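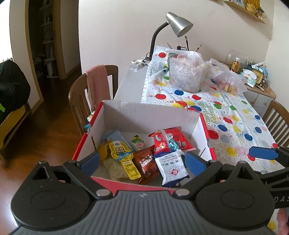
Snack box, gripper at the front rim.

Wrist view only: getting grasp poses out of a packed box

Posted by kettlering, December 2, 2024

I'm working on a grasp proposal stage for hand-held gripper recordings. The job is picking packaged snacks out of an open cardboard box and putting them on the table, and the reverse. The planner is Wituvis, with my own segmentation in front of it.

The trouble is foil. A crinkled bag gives me a mask that changes shape from frame to frame, and the planner takes the centroid of whatever it gets. With the bags packed this tightly, two red ones next to each other merge into a single mask and the centroid lands on the seam between them. Over 119 test picks in replay, 68 of the proposed grasps were on a usable part of the bag. I'd like to know what other people do before I start retraining anything.

Settings: mask confidence at default, depth filled with the stock hole filter, proposals capped at 17 per frame.

Reply from tallis_b

Don't use the centroid. For bags you want the crimped edge at the top. It's the only part that is reliably thin enough to pinch. Run an edge detector inside the mask and score the straight segments.

Also switch off the hole filter. On shiny packaging it invents a smooth surface where there isn't one and your approach angle goes wrong.

Reply from kettlering

I tried something like that in March with the Fragkou line scorer. It was fine on bags standing upright and poor on anything lying over. In a box half of them are tilted or have another packet across the front, so there's no top edge to find. I'll try again with the filter off, I hadn't thought of that.

Reply from pmorrow

I disagree with tallis_b about edges. Printed packaging is full of straight lines that aren't edges of anything. Lettering, borders, checked patterns. You'll spend weeks tuning the score.

What worked for us at Hustthorpe was tracking. Polyxeni Politis wrote a small module that keeps each mask alive across frames and refuses to merge two that were separate earlier. You only need one good view on the way in. It costs some memory and it falls over if the first view is bad, but merged bags stopped being the main fault.

Reply from tallis_b

Tracking doesn't tell you where to pinch. It tells you which bag it is. Those are two problems and he has both.

Reply from pmorrow

Fair, but fix the merging first. No sense scoring edges on a mask that covers two bags.

Reply from kettlering

Update. Hole filter off, mask tracking on, still using centroids. Merges are down a lot on the recordings I've been through. The next thing in the way is the part after the grasp.

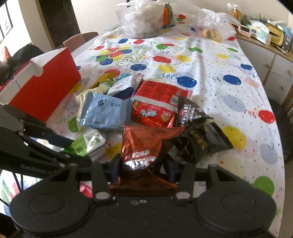
Once the fingers have closed on a bag, my segmenter still lists it as a candidate, and it's the largest and nearest one, so it wins every time. The planner then proposes a grasp on something already held. I can mask out a fixed region between the fingers, but a foil bag hangs well outside that region, and if I make it bigger I lose the packets on the table just ahead of the gripper.

Reply from dmbw

Dennis Mbwambo here, I look after the Bergate tools. Don't do it with a fixed region. Use the finger opening signal. When the fingers stop closing before the fully shut position, take whichever mask overlaps both pads and tag it as held. Drop it from the candidates until the opening goes back above your threshold. It's a dozen lines and needs no retraining.

One catch — check your timestamps. If the opening signal lags the video by more than 4 frames you'll tag the wrong mask, mostly on quick picks.

Reply from pmorrow

Seconded, and log the held mask while you're at it. It's useful later for working out which part of the bag gets pinched in good picks. That would give tallis_b his edges without a line scorer.

Reply from tallis_b

I'd still score the edges. But yes, log it.

Reply from kettlering

Thanks. Checked the timestamps and the opening signal is behind the video, though not by a constant amount, so I'll have to sort that out first. Does the Bergate resampler cope with a drifting offset or does it assume a fixed one?

Reply from dmbw

Fixed. Split the recording into short chunks and align each one separately — there's a flag for it in the current build, off by default.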